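Section 3: Covering and preparing your table

Before the first lunch or baking morning of the season, it's well worth giving the hall table a proper paper covering. It saves a great deal of scrubbing later on, and the Culetley roll holder makes it quite a pleasant little job once you've got the hang of it. Set aside a quiet quarter of an hour, put the kettle on if you like, and work through the steps in order.

1. Clear the table and wipe it down with warm water and a drop of washing-up liquid. Dry it well, as paper laid on a damp top will cockle.

2. Clip the holder to the short end of the table and tighten both thumbscrews by hand.

Caution: please don't use pliers on the thumbscrews. The threads are soft and will strip.

3. Drop the roll in so that the paper feeds from underneath, with the smooth side up.

4. Walk the paper slowly to the far end, keeping it square, and leave an overhang of 60 mm at each side.

5. Fold the overhang under and tape it every 200 mm. Paper tape is kindest to a varnished edge.
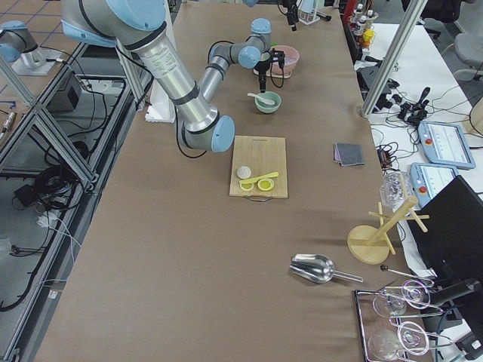
Corey Hapeta wrote in to say that the tape is better left until the paper has had an hour to relax, and that doing it this way cured the ripples on a very long table in Osville. We've tried it since and we're rather taken with it, so do wait if you have the time!

6. Set out your boards and bowls, heaviest first, and smooth the paper outwards with the flat of your hand as you go.

Note: brown kraft paper will put up with flour, crumbs and the odd splash, but it isn't waterproof. Mop up spills promptly, and lay 2 sheets wherever you'll be peeling or rinsing fruit.

7. When you've finished for the day, cut the tape (don't pull it), roll the paper inwards so the crumbs stay put, and tip the lot into the compost. Any pieces with tape on should go in the ordinary bin.

Spare clips and thumbscrews are listed in Section 7.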